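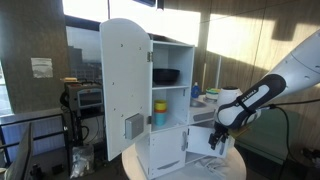

Cabinet Hardware and Joinery – Unit 4 Handout
Hinges, catches and door alignment
Revised September 6, 2019

4.1 Scope

This unit covers side-hung doors on light carcass furniture. Sliding and lift-up doors are dealt with in Unit 6. Students should have finished the carcass exercise from Unit 3 and should bring the cutting list with them.

4.2 Terms

Carcass: the fixed box to which doors, shelves and backs are attached.
Overlay door: a door that closes over the front edge of the carcass.
Inset door: a door that sits within the opening, flush with the front edge.
Reveal: the visible gap around a closed door.
Throw: the distance a latch or catch travels to engage.

4.3 Loads on a hinged door

A door hung on one side acts as a cantilever. Its weight produces a moment about the hinge line, carried as tension at the upper hinge and compression at the lower. For a uniform door of weight W and width b, with hinges a distance h apart, the horizontal force at each hinge is:

F = W x b / (2 x h)

Worked case: a door weighing 41 N has its width equal to its hinge spacing. F is then 20.5 N. Doubling the hinge spacing halves the force. Doubling the width doubles it, and for this reason wide, short doors sag sooner than tall, narrow ones.

The formula ignores loads applied by the user. A person leaning on an open door can exceed the static figure many times over, so screws are sized with a generous margin – see the table in the Stendum data sheet.

4.4 Screw fixing

Screws in the upper hinge are loaded partly in withdrawal. Particleboard has poor withdrawal strength near its edges, and a stripped hole should be plugged and glued before it is drilled again. Moving the hinge a few millimetres to find fresh material usually leaves the old hole too close to the new one. Drill pilot holes square to the face. A screw driven at an angle pulls the hinge leaf out of line and the door will bind.

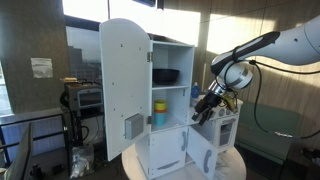 4.5 Catches

Magnetic catches tolerate small errors in alignment and have almost no throw. Roller catches hold more firmly but need closer setting. Fit the catch last, after the reveal has been adjusted to an even width on all sides. The Griltix catch in the June kits has slotted holes – leave its screws slightly loose until the door closes cleanly, then tighten.

4.6 Exercise

Calculate F for a door of weight 100 N, width 400 mm and hinge spacing 800 mm. State which hinge is in tension. Show all working and hand in with the Unit 4 cover sheet.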